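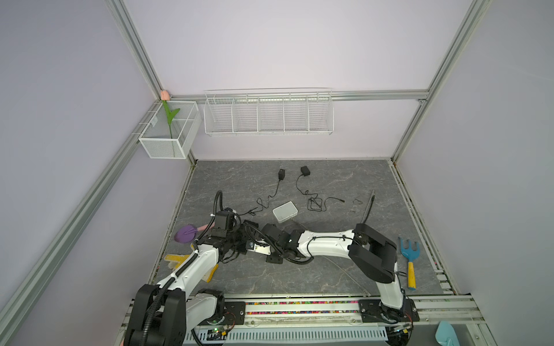 2nd April
By Tiburcio Ochoa

The Ekov open day was held in the back half of their building in Worudora, past the loading dock and up a ramp. I drove out with two people from our packing line. We have been asked more than once whether we should look at robot arms, and none of us had seen one being taught anything.

Sign-in was at a folding table. They gave out visitor badges and safety glasses, and there was coffee in the lunchroom. I was given badge 38 and put in the second group, which started late as the first group had a lot of questions.

Our guide was Rigoberto Mendoza. He looks after the teaching stations, which are white-walled bays with a pair of arms bolted to a rail along the front. The one we spent the most time at was set up with garden things: a toy shovel and a rake, a work glove, an artificial tulip in a wire basket on the side. There were also a couple of power adapters with their cables run out over the floor panel. The back rail had a long wire rack divided into five.

The way it works is that a person sits at a desk outside the bay with two handles, and the arms copy what the handles do. Each time the job is done from start to finish it is saved as one run. After enough runs the software is trained on them and then tries the job by itself. Mendoza said the garden job had 3705 runs saved when he last looked, and that they throw out any where the operator drops something and doesn't recover it.

The operator on shift was working on the toy shovel. She brought the left gripper down over the handle, closed it, lost it, and went again. It took her four tries. The right arm has to stay out of the way while this goes on, and when both wrists come in over the middle it is hard to tell from the desk which bracket belongs to which arm. She told us she leans to one side to see past them. New operators get 89 practice runs before any of theirs are kept.

Visitors were allowed a turn. I had mine after a man from Bhatia, a parts supplier, who was much better at it than I was. The handles are light and there is no feel in them, so you can't tell by hand when you have touched the floor. You have to watch. I tried to pick up the glove and pushed it along for a while. Soft things are hard, Mendoza said, and cables are worse. One of my co-workers got hold of a rake on her second go and was pleased with herself.

We then went next door to see the other method, where you take hold of the arm itself and move it through the job. This was a single arm with a button near the wrist. You hold the button, the joints go slack, and you walk it through each position. It is quicker to learn and I found it easier on the head, but your own hands and sleeves are in front of the cameras the whole time. They use it for fixed jobs like loading a tray and have mostly stopped using it for anything with loose items.

Lunch was sandwiches. Someone from Grorkano gave a short talk on grippers that I only caught the end of.

I asked what it would take to teach an arm to do our mixed cartons. Mendoza wouldn't give a price. He said to bring in a box of the actual products, the awkward ones included, and let an operator spend a morning on them. If a person can't do it through the handles, there is no use training on it. They run trial mornings until December and you book through the front office. I have put our name down and need a list of the awkward items from each shift before we pick a date.

Parking is on the street. Wear closed shoes or they won't let you past the ramp.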